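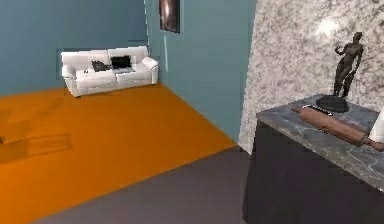 I have never trusted the line that is supposed to run between Europe and Asia. Every atlas I own draws it somewhere a little different, and every one of them prints it with the same thick confident stroke, as if you could trip over it. I was going through three of them last night, and I kept thinking about how much easier a room is. A white sofa in a corner, a blue-gray wall behind it, an orange floor in front: you know where one thing stops and the next one starts. Try that with the Urals.

The usual answer is that the border follows the mountains and then a river down to the Caspian. Fine, but which side of the mountains? And after the Caspian it gets worse. Two of my atlases put the line along the Caucasus ridge, and the third drops it into the lowlands to the north, which moves the highest peak in Europe to another continent. That seems like a lot to hang on an editor's choice.

I looked at the map on Gruvance too, hoping for a footnote. There isn't one. Vado at least uses a dashed line, but then its quiz marks you wrong if you pick the other side. I lost 3 points that way and I'm still annoyed.

People tell me it's a convention and everybody knows it. I don't think everybody does. I was taught it in school as a fact, same as the depth of a lake, and I had to learn it for a test. If it's a convention, print the word next to the line.

Next I want to look at where Oceania is supposed to begin. My hopes are low.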